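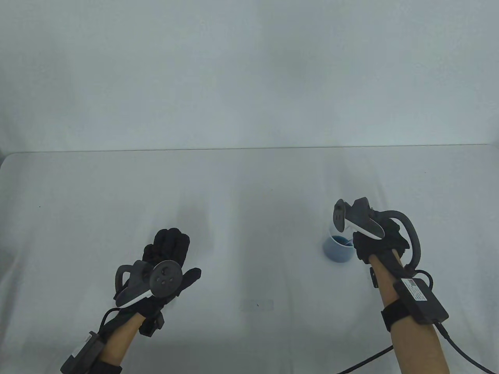

The white table in the back room, with the wall behind it. Matte top, pale grey paint, no shelves!

Aug 24, 2024

Welcome to the back room page of the Leltham house gallery. The kitchen and the hall have their own pages, and the garden will get one when it looks less like a jungle. I started on this room in May, so it has had a whole summer of my attention (and most of my spare paint trays).

The table
I wanted a big plain white top and I went on about it for months. Everything in the shops at Brenport was shiny, and a shiny table under a window drives me mad – you spend all day looking at the glare and every fingermark. My one has a smooth, matte surface, so the light goes soft and grey across the middle and you just get faint shadows from whatever is over it. It came from a second-hand place out at Vudgate and it is 200 cm long, which I measured twice before paying and then once more in the car park while the man waited.

Getting it in took 2 of us and a lot of turning round in the hall. We did take a small chip out of the door frame. Filled now, needs another coat.

The corner
One of my favourite bits is the far left, where the edge curves away at the corner. I used to have a desk with proper sharp corners and my hip remembers every one of them.

The wall
Pale grey-white, and I do mean pale. I tried 7 sample pots from Nartey and by the end I couldn't tell which patch was which, so I picked the one I'd written the name of most neatly. In the morning it looks nearly white and by teatime it has gone properly grey. I love it! My sister thinks it looks like undercoat.

There was going to be a long shelf up there, and a pinboard, and possibly a clock. I took the old hooks down so I could paint and then got very fond of the blank wall, so the brackets are still in their bag under the stairs. Anyone after a pair of black brackets, do shout.

Cleaning, as a few of you asked
Warm water, a drop of washing-up liquid, soft cloth. I keep the scrubby sponges well away from it. Tea comes off if you get to it the same day, and beetroot I haven't been brave enough to try.

Still to do: the skirting, the door frame, and a blind for the window once I've settled on a colour.

Back to the house gallery | Kitchen | Hall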